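I finally walked the whole of the old tramway path from Lidton to Prenen, and I have been boring everyone I know with it ever since, so now it's your turn! I'd done bits of it before (the first stretch out of Lidton more times than I can remember, usually with a coffee in hand) but never end to end, and never with a proper lunch packed.

It was a September morning, cool enough for a sweater until ten o'clock or so, and then the kind of soft, bright weather you want to put in a jar. 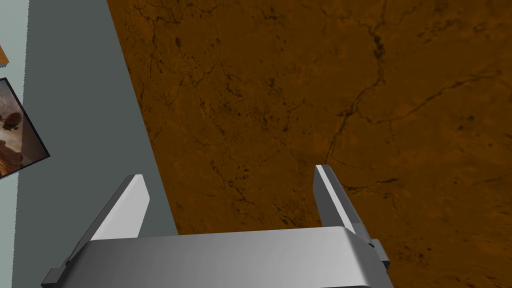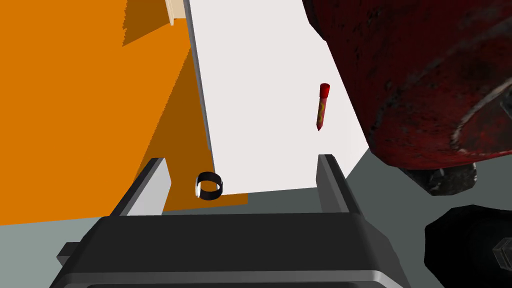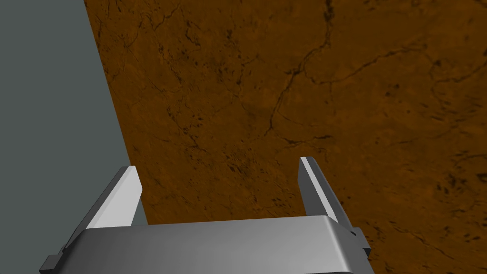

The path starts behind the old ticket office in Lidton, down a set of steps that I always miss the first time. Once you're on it you can't go wrong for miles. The trams stopped running long before I was born, and the rails went with them, but the grade is still there under your feet - so gentle that you only notice you've been climbing when you turn and see the roofs of town well below you. I love that about old tramways and railroads. Somebody worked out the easiest possible way up a hill and then left it for the rest of us to walk on.

The first big treat is the Wumbei cutting. If you've only ever driven past the sign on the highway you have no idea what you're missing. The walls are solid ferns, top to bottom, and the air drops several degrees as you go in. I stood in there for ages. A wren was shouting its head off from somewhere in the green and I never did see it. There's also a stone set low in the wall with 232 cut into it, and I have asked everyone about this stone. A distance? It can't be miles, and it seems too many for chains. Kumudini Kanagaratnam, who has been writing up the history of the line for years, thinks it was a section number for the repair crews. She has a copy of a repair ledger with numbers in the same range, so I'm going with that until I hear something better. If you know, please please write to me.

Kumudini's booklet is the reason I wanted to do the full walk in the first place. It's only 32 pages and it's stuffed with good things: fare tables, a drawing of the winter snow scraper, a long complaint from a Prenen baker whose flour kept arriving damp. My favorite part is the chapter on market days, when the line carried 4000 passengers between dawn and dark, plus hens. The little library in Lidton has it at the front desk. Bring cash.

After the cutting you come out on the open hillside and it's all sky for a good long while. This was the part I had been a bit worried about (no shade, and I burn if I look at a lamp) but there was a breeze the whole way and the blackberries were at their absolute peak. My advice is to bring a container. I didn't, and ended up filling my hat, and the hat is now purple on the inside and I don't mind one bit.

Lunch was at the Skavcombe halt. You can still see the platform, or the front edge of it anyway, with a bench that the parish put in facing the valley. Cheese and pickle sandwich, an apple, the end of a fruit cake. I don't think I've enjoyed a sandwich that much all year. A couple on bikes stopped and we talked about tires and then about soup, and they told me the footbridge further on had been fixed, which was very good news as I'd been planning on wading.

The footbridge is lovely, by the way. New planks on the old stone piers, and just bouncy enough to be fun.

From there to Prenen it's downhill through the beech woods. I went slower and slower because I didn't want it to be over. The leaves hadn't turned yet, apart from one tree near the bottom gate that had gone completely gold ahead of all the others. You come out by the mill, and the tea room is right across the road, and they'll do you a pot and a scone until four. I got there at ten to, pink in the face, with a hat full of berries.

A few practical bits if you want to try it. The bus back to Lidton leaves at 50 past the hour from outside the post office, and the last one is earlier than you'd think, so check the board. Boots are better than sneakers in the cutting. There's no water anywhere after Wumbei. Dogs are fine but there are sheep on the hillside section.

I'm going to do it again in the other direction once the beeches turn, uphill through the woods first, and I'll be taking two containers.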